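Talk notes: **The box shuts, mostly** — 20 minutes plus questions. Back room at Sultell, lectern is the wobbly one so bring the folded card for under the leg.

Start without the slides. Hold up the lid from the bag, wave it at them, ask who has ever opened a parcel by ripping the flap off because they couldn't find the tab. (Wait for hands. There will be lots. Put mine up too!)

Then say who I am, quickly. I buy the packaging for Hà, we sell tea and small cups by post, and for the last two years I've spent more of my working life thinking about corrugated card than I'd ever admit on a first date. Tonight is all about teal: why we picked it, how it behaves on a table, and what I'd order if I could go back.

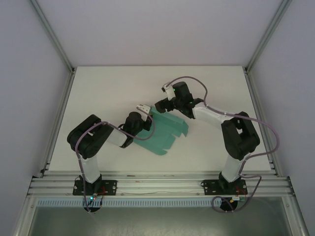 *Page last changed: December*

## Why teal

Leave the colour up for a bit and let them look. Tell the story of the swatches. We had a sensible list, with plain brown at the top of it, and then Segundo Yupanqui put a teal square down in the middle of my desk and walked off to make a coffee, and that was pretty much the end of plain brown. I fought it for a week! I said it would look like a swimming pool.

Things to get in here:

- It comes from Driltero, dyed on the paper before it's made into board. Their name for the range is Vavau.
- First order was 3000, which sounds huge until you see how flat they pack. Mention the lorry driver asking where the rest were.
- It's matte. I wanted shiny. I was wrong, because shiny shows every thumb.
- On a white table it changes all day long. Near the window it goes greenish and bright, and in shade it's a much duller thing, nearly a school-jumper colour.

That last one catches people out when they choose from a screen. Ask for a proper sheet, A3 if they'll send it, and tip it about. Tilt it away from you, put your arm over it so half of it is in shadow, and decide whether you like both halves. You're buying both. The surface has a fine speckle when you get close as well, and I've grown really fond of it, but a customer did once write in to ask if it was dirty. (Pause for the laugh. If there's no laugh, carry on.)
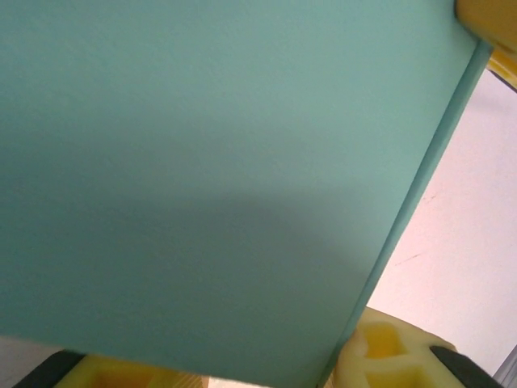 ## The cut edge

My favourite bit, try not to gallop.

The colour is on the paper, and the middle of the card isn't coloured at all. So anywhere the card has been cut, you get a brown edge with the flutes showing, that little wiggly line. On a brown box you'd never give it a thought. On a teal one it runs all the way down the lid like the crust on a slice of bread.

I hated this. I rang Driltero and asked for dyed flutes and they were very kind about it and sent me a price, and the price went in a drawer. Then we had some boxes on the counter over the Christmas rush and people kept running a finger along that edge. They liked it! It looks like what it is. So we stopped trying to hide it and changed the ribbon from white to brown instead, which cost us next to nothing and looks as if we'd planned it all along. 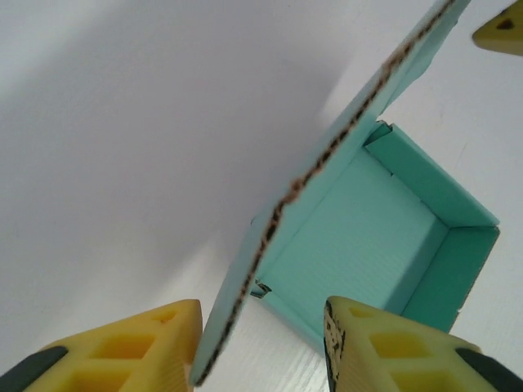

Anyway, ribbon. I could do an hour on ribbon and I'm not going to. If someone asks, it's cotton, it's the narrow one, and we cut it to 34 centimetres, as any longer and the packing bench looks like a maypole by lunchtime.

Move on to the lid. Ours is all one piece with the body, so it hinges along the back, and with this sort of lid there's a fight between the crease and the person. A new crease wants to spring open again. What works for us on the bench:

1. Fold the sides up first and get the corners properly square.
2. Bring the lid over, all the way back, then forward again. Twice if it's cold in the packing room.
3. Tuck the tabs before you press down in the middle.
4. Press near the fold, with the flat of your hand. A thumb leaves a dent and you'll see it for ever on teal.

Do this one live, the flat blank is in the side pocket of the bag. Turn it round so the back row can see the little tabs at the hinge, because they're the bit everyone tears. They're small, they're stiff, and if you bully them the top paper splits and there's brown showing where you really don't want it.

Say something here about ridges. If you look across the inside of a box in low light you can often see faint lines from the flutes coming through the paper. Heavier paper hides them, and costs more, and weighs more, and then you're into a different postage band (groan). We left them in. The tea doesn't mind.

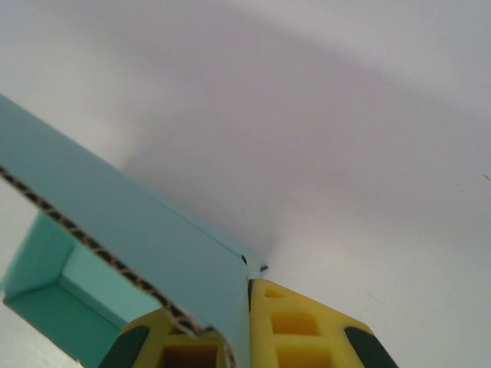
*Handout no. 34, page 2*

## What I'd do differently

Keep this loose, I'm better when I don't read it.

Order samples folded AND flat. We only asked for flat ones, and you can't judge a crease that hasn't been made yet.

Buy fewer. 3000 boxes is a lot of teal to walk past on a morning when you've gone off teal.

Test the lid with whoever packs the most, and leave them alone with it for an afternoon. Segundo found the trick with folding the lid back on itself in the first ten boxes, and I'd spent days writing an instruction sheet that said something else entirely. The sheet is still up on the wall. I've asked him to take it down and he says he likes the drawing.

Questions now — pass the two spare boxes round while they're thinking, and get them back before the tea break. If the price question comes up, give the one for the small run, then the big run, and point them to Driltero's stand by the door.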